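Packing Table and Small-Carton Shelves: Frequently Asked Questions
Gremley Parts Exchange, small-parcel room
Maintained by Syahrul Sinaga. Last revised November.

Scope

These answers cover the packing table, the shelving behind it, and the cleanup of paper and tape waste between orders. Pallet freight is handled in the Campbell building and follows a separate sheet.

What counts as packing waste?

Torn void-fill paper, tissue, label backing, and any length of packing tape that is no longer on a carton. Misprinted packing slips are not packing waste. They carry customer addresses and go in the locked shred bin.

How often does the table have to be cleared?

After every order that leaves scraps on the surface, and at the end of each shift in any case. A scrap of paper under a carton is enough to lift one corner, and a carton taped on an uneven base closes out of square. Small parts are also easily lost in loose paper. If an order is short one piece at the final check, search the scraps before pulling a replacement from stock.

Why a dustpan on the table instead of wiping everything onto the floor?

Tape. Paper can be swept off a floor without trouble, but a strip of tape that lands adhesive side down on tile collects grit and has to be scraped. Keep the waste at table height until it is in the pan.

What is the correct order of work?

Move finished cartons to the shelf. Put scissors, tape gun, and marker away. Pick up large paper by hand and flatten whatever can be reused. Hold the pan on the table with the lip toward the scraps, brush in short strokes, and tilt the pan back before lifting it. Empty it before it is full. A clump of tape rides up on the paper under it and rolls out over the lip.

Tape sticks to the brush. What should be done?

Fold long strips onto themselves before brushing. A folded strip has no exposed adhesive and behaves like paper. Strips already caught in the bristles are pulled out from the tip end. Do not cut them out with a blade; two brushes were ruined that way last year.

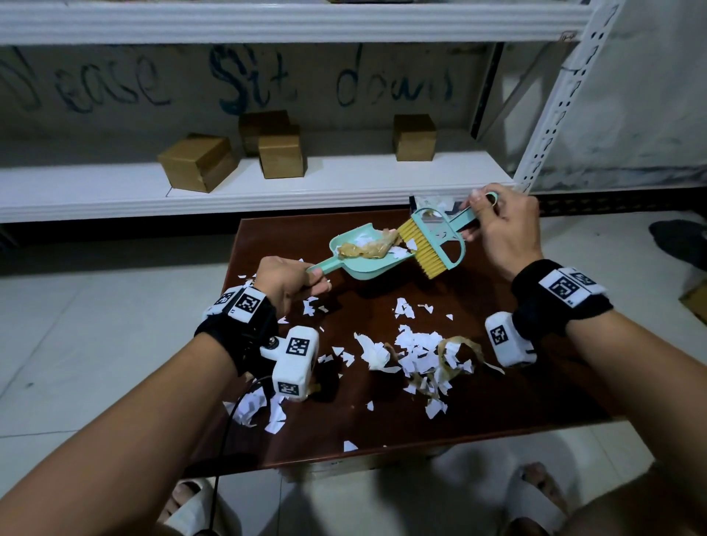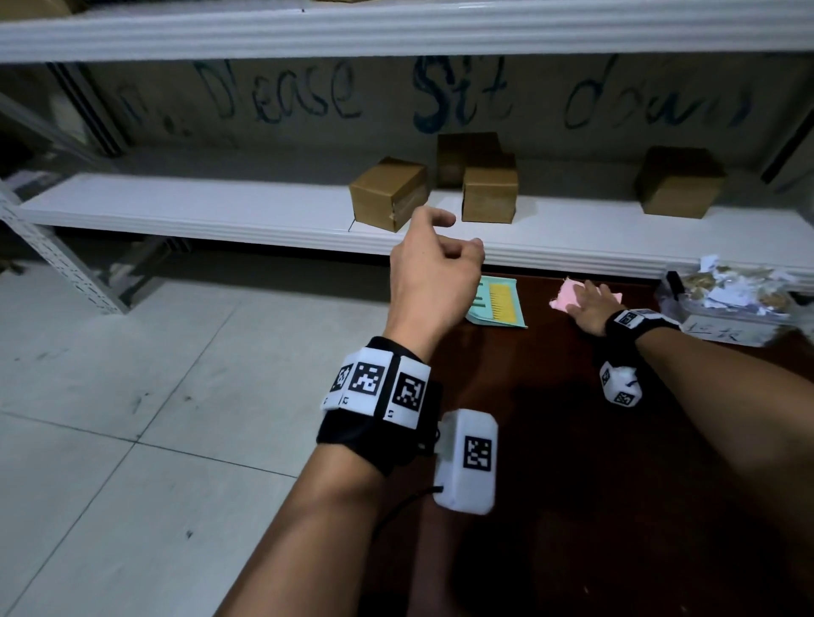

Can the table brush be used on the floor?

No. The floor has its own broom, stored by the door. A table brush that has been used on the floor is marked with a strip of tape on the handle and stays a floor brush from then on. Ask Wahyudi Ismail for a new set.

Can used paper go back into a carton?

Yes, if it is dry, clean, and larger than an open hand. Smaller pieces settle in transit and leave a gap at the top of the carton. Paper with tape on it is discarded. Colored tissue is for wrapping individual pieces only and should not be used as void fill, as the dye can transfer to unpainted plastic when damp.

Is there a separate bin for tape?

Yes. The paper recycler accepts a small amount of tape but rejected one bag in spring for a solid ball of it. Pull out the obvious clumps. There is no need to pick every fragment from a pan of mixed scraps; mixed scraps go to general waste.

Where do small cartons go once they are closed?

On the shelf behind the table, seam side up, label facing out. Leave a finger's width between cartons so that each can be lifted without dragging the next. Taller cartons go at the back. Cartons awaiting a label stand apart from the labeled ones, toward the end of the shelf.

Can cartons be stacked?

Two high, same size only, and only if both have passed the corner press (thumb on each top corner, no visible give). Mixed sizes are not stacked. The smaller carton bears on the center of the flaps below and opens the seam.

How much weight can a shelf carry?

The working limit in this room is 50 pounds per shelf, spread evenly. Small cartons will not approach this. Boxed catalogs will, and should be kept at floor level.

What tape pattern is used?

One strip along the center seam, top and bottom, with enough overhang to fold down each end. Cartons for the Hisar route also get a strip across each end, in an H pattern. Press the strip down along its full length with the side of the hand. Tape laid over dust will hold for an hour or so and then lift, usually after the driver has gone.

A strip went on crooked. Remove it or cover it?

Cover it if the seam is fully closed. Removing tape takes the top layer of the board with it, and new tape does not bond well to the torn area. If the seam is open, use a new carton and break the old one down for padding.

Which carton sizes are stocked?

Two: Zurden 724, the standard cube, and Zurden 1341, the tall version. Both arrive flat. Reorder when the stack of either drops below the line on the rack post. Other sizes come from the Campbell building on request and take a day.

Can packing be done seated?

Yes. The table height suits either. Seated packers should keep the tape gun on the same side as the writing hand and should stand up to place or remove anything on the upper shelf.

Where are damaged cartons recorded?

On the clipboard at the end of the table. Write the order number, the carton size, and one word for the fault: crushed, wet, torn, or seam. More than 7 entries of the same fault in a month are reported to the supplier, with one carton kept back as a sample.

Who checks the table at the end of the shift?

The last packer signs the clipboard. On Saturday the room closes early and the sign-off is done by whoever hands the parcels to the driver. The check covers a clear surface, an empty pan, tools in the drawer, and no unlabeled cartons left on the shelf without a note.

The clipboard is missing. Where should entries go?

Use the back of a blank packing slip and leave it in the tool drawer. Entries are copied over the next morning.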